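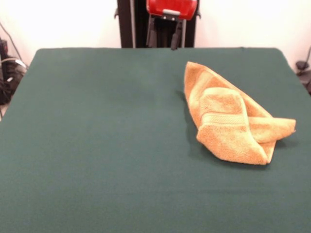 Orange hand towel, folded over

Brondasell Home Forum > Laundry & Linens > New towels that just push the water around??

spincycle_mo
Wed 11 August
OK I need help before I lose my mind. I bought a stack of new hand towels at the outlet in Rudton back in May (mine are the orangey-gold ones, the color looks so good with our green tile!) and they will not dry a hand. You wipe, and the water just sort of slides over to your other wrist. I've washed them 6 times now. Warm, regular detergent, dryer sheet, medium heat. They feel gorgeous and soft and they're useless. Are they junk or am I doing something wrong?

hulbridge_hank
Dryer sheet. There's your problem. Stop using those on towels, period.

teacup_tornado
What Hank said, and fabric softener too if you use it. It leaves a coating on the loops. I did this to a whole set of bath sheets when I first moved out and thought I'd been ripped off. Two washes in hot with half the detergent and a cup of white vinegar in the rinse and they were like different towels.

spincycle_mo
Nooo but I love the smell of the dryer sheets :( Does it have to be vinegar? My husband says it makes the whole basement smell like pickles.

teacup_tornado
It's gone by the time they're dry, I promise. Mine smell like nothing at all, and I kind of like that now.

lintpicker88
Going to be the grouch here and say go easy on the vinegar. My repair guy blames it for the door seal on my old washer going gummy. I'd been pouring it in every single load for years, so maybe that's on me, but I won't put it in the new one. Hot water and an extra rinse got me the same result, it just took longer.

hulbridge_hank
Years of every load is a little different from two loads lint.

lintpicker88
Sure, and a door seal is a little more expensive than a hand towel. I'm just telling her what happened to mine.

porchswing_deb
Can I ask what the tag says? If there's polyester in there you can rinse till Christmas. I got some from the same outlet (the Rudton one, by the shoe place) and they turned out to be a blend. Super fuzzy, beautiful, drank up nothing. They live in the garage now and I dust the car with them.

spincycle_mo
Just ran down and checked, 100 percent cotton! The brand is Liang, if anybody knows it. No care instructions except "wash before use," thanks a lot.

porchswing_deb
Oh good, then you've got a chance. I don't know Liang, but all-cotton terry usually comes around.

teacup_tornado
Also don't stuff the machine! Towels need room. I do mine in their own load, nothing with zippers because of the loops. And if you ever snag one, snip it, don't pull it. I pulled one once and got a bald stripe clear across the towel.

oldmill_ray
I'll stick up for line drying. Everyone tells me it makes them scratchy, and yes it does, and a scratchy towel dries your hands better than a soft one. We've got a line out back of the house (the place dates from 1794, so the dryer and the wiring do not get along) and I wouldn't trade it. Give them a good snap before you hang them.

hulbridge_hank
Ray I have used your kind of towel at my mother-in-law's and I lost skin.

oldmill_ray
But were you dry?

hulbridge_hank
I was dry.

porchswing_deb
Ten minutes in the dryer on no heat after the line. Fluffs them right up. You're both welcome.

spincycle_mo
Update! Did two hot washes, half the soap, vinegar in the first one only (meeting you halfway, lint) and no dryer sheet. SO much better. Still not as good as the ratty old blue ones we've had since college, but I wiped up a whole spilled glass of iced tea with one and didn't have to go get another. The orange bled a bit in the hot water though, the rinse looked like weak tea itself. Is that going to keep up?

lintpicker88
Should settle down in a few washes. Keep them away from your whites until the water runs clear. And glad it worked, I'll even forgive the vinegar.

teacup_tornado
Yay!! I'd go down to warm now that the coating's off, the color will last longer.

spincycle_mo
Warm it is. Next question is what to do with almost a full box of dryer sheets, but I'll start another thread for that.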